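August
By the features desk
Filed under: Work & Life > Small Business

The Man Who Will Find Your Other Glove

The lost property office at Iloleck station closes at 4, and at ten minutes to, there is always a line. The clerk who runs it has been behind the counter for 22 years and has asked me to leave his name out. "People already phone me at home about umbrellas," he says.

Last year the office took in 3233 items. He writes each one in a ledger, by hand, in a script that only he and possibly his late mother could read. The transit company bought him a computer program called Vullard to do the same job. He gave it a fair trial, he says, of one morning.

"It wanted a category for everything. I had a cake stand with a sock tied to it. There's no box for that. I put it under Sports."

Umbrellas no longer interest him. Neither do phones, whose owners turn up within the hour, pink in the face. What he likes are single things: one crutch, one ski, half a chess set. "A person got off the train with one crutch," he says. "You'd think they'd notice by the stairs."

I ask whether people are grateful. He takes a while over this.

"They're annoyed, mostly. They've bought another one by then. A woman came for her coat and told me it used to be nicer."

Anything unclaimed after two months goes to the Kiani auction house on the far side of the river, where it is sold by the lot to people who enjoy surprises. He went once, bid on a suitcase, and won back a set of curtains he had logged himself that spring. They are hanging in his kitchen – too short, he admits, by almost a foot.
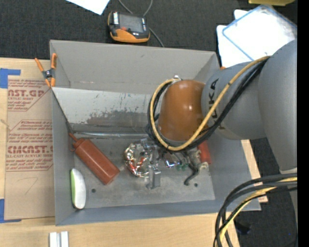

A KUKA robot arm over a gray bin.

He has views on what gets lost and when. Gloves go in the first warm week. Hats go on the way home from weddings. Books are left behind at the halfway point, bookmark in, and he suspects a good number of them weren't forgotten at all. He has read the first half of every one and the second half of very few.

Has he ever lost anything himself? "My keys, on the Akard line. I had to fill out the form." Did he get them back? "I was very polite to me," he says, "and it still took two weeks."

By now it is past closing. A man in a raincoat is tapping on the glass and miming something long and thin. The clerk watches him for a moment, then reaches under the counter for the fishing rod.

Contact us | Advertise | All rights reserved | Back to top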